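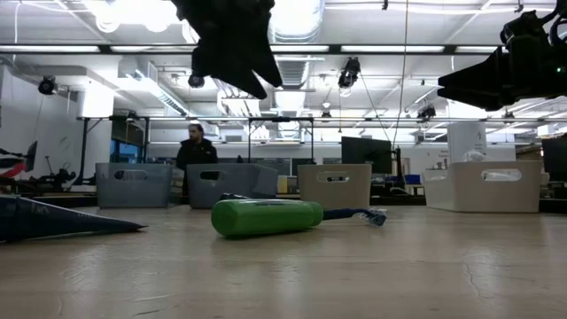
Four bins and a wooden table: a chat with a serial sorter

If you've ever opened a bathroom drawer and had a travel toothbrush leap out at you, this one's for you. I spent a morning with the woman who runs the sorting bench at Burkance, the little outfit that makes up toiletry packs for shelters and hostels, and I came home and tipped out my own cupboard before I'd even taken my shoes off. (She asked me to leave her name out. She says her sister will never let her hear the end of it.)

We talked over tea at the Dunstan Street building, where the big room has a high ceiling and a very cold concrete floor. Wear thick socks!

I started with the obvious one. Why bins with no lids?

"Lids are where things go to be forgotten," she told me. "At home I had this lovely set with clip-on lids, and I'd put stuff on top of the lid because I couldn't be bothered taking it off. Then there'd be another thing on top of that. So no lids."

Her bins aren't a matching set either, and she's stubborn about that. Some are greyish, some are pale, and she likes that you can tell them apart from across the room. She's keen on handle slots too, having once dragged a smooth-sided tub off a shelf and onto her own foot.

What goes in which bin

I wanted the system, so I pushed her on it. She laughed and said there hardly is one.

"I go by colour first. Everyone wants to go by category, you know, hair, teeth, skin, and then you get stuck for 5 minutes deciding where the foot cream lives. Colour's quick. Green with green, blue with blue, white with white. You can fix the details after."

I did argue a bit here, because my colour-sorted bookshelf was a disaster. She reckons toiletries are different, as you're usually looking for the bottle you can picture in your head. Fair enough. I've been calling my shampoo "the green one" for years and couldn't tell you the brand.

The worktable is her favourite thing in the building. It's a butcher-block top in strips of different coloured wood, and she told me she'd take it home if it fit through the door.
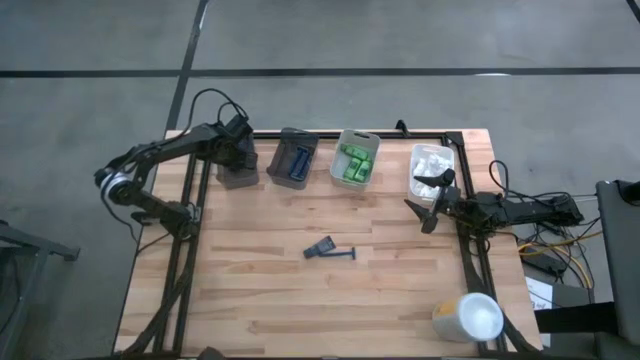 The leftovers

There's always a straggler or two. Hers tend to be the small dark things, the flat packets and little tubes that slide under your sleeve, and she leaves them in the middle of the table until the rest is finished.

"I don't chase them. If I stop and fuss over one packet I lose my rhythm. They're not going anywhere."

Her biggest job so far was the Pestus order in March, which came to 1002 items and filled most of the hallway. She did it over four days with the radio on. By the end she was dreaming about soap, and she still can't stand the smell of one particular lavender hand wash. The Lunik order straight afterwards was only 217, and she called that one a holiday.

I asked what she'd tell someone like me, with one cupboard and not much patience. She had a good think about it and poured us both another cup.

"Clear a table first. A proper table, the kitchen one if you have to. Don't sort on the bed, you'll want to go to sleep in it. And get everything out before you put anything away, even the gross stuff at the back."
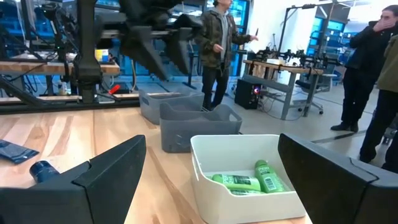
She's also firm about stopping before a bin is full. Three decent-sized bottles is plenty for a small one, in her view, and after that you're digging. If a bottle won't stand up, let it lie down — she doesn't mind a messy bin so long as everything in it belongs together.

I confessed that I own almost 5 half-used bottles of the same conditioner. She didn't even blink. Hers was sunscreen, apparently, and she'd found one in a winter boot.

My cupboard took me most of an afternoon, for the record. I used two baking trays and a salad spinner in place of bins, and I'll need the salad spinner back by dinner.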